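Dual-arm towel folding: corner detector keeps locking onto the trim

Posted in Software > Perception and Planning

tapeline_q
I'm running a two-arm cell that is supposed to pick up a long tan towel, lift it and fold it. The planner is Sekeck with the stock two-hand fold sequence. Perception is my own corner detector, trained on 2,000 labeled crops from the head camera. On plain towels it does fine. On the ones with a fuzzy white border it picks a grasp point somewhere along the border, and the planner then treats that as a corner.
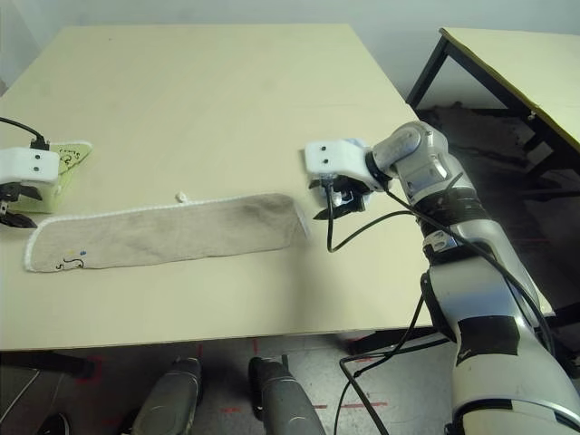
Head camera view, towel flat between the two grippers.

I logged 63 attempts on Sunday and 39 of them had at least one bad grasp point. Typical case: the right hand goes for the squared end, the left hand goes for the rounded end, and the detector reports a corner there with high confidence. I have tried raising the threshold and all that does is make it miss the real corners too.

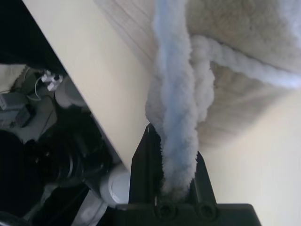

The wrist cameras are only used for logging right now. Should I retrain with more trimmed towels, or is there a better way to choose the grasp?

Gustwood
A rounded end has no corner, so more labels won't fix that one. Label the outline and compute grasp candidates from the contour. I take the two points where the long edges start to bend and move both inward a little, past the trim. Then do a second check from the wrist camera after the fingers close. If what's between the fingers is mostly white and fuzzy, you have trim. Tan pile in a narrow ridge means you have the body of the towel, and the planner can go on to the lift.

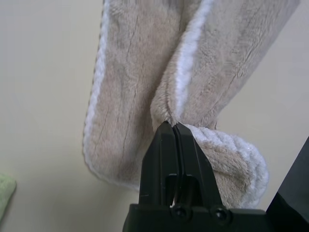 Pinch on the tan pile, one band of trim running down toward it.

Set the check as a blocking condition in the fold sequence. If you leave it as a warning the second arm starts moving anyway.

kettle_loop
had the same thing, turned the threshold down and it got better. didn't really look into why

Kovačević
Check your wrist image timestamps before you build anything on them. I used Funderex for the camera sync and was 2 images behind the joint states without noticing. Also reject blurred images, or the check will pass and fail at random while the arm is moving. 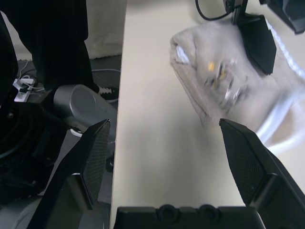

Too much blur to classify. Wait for the arm to settle and grab another.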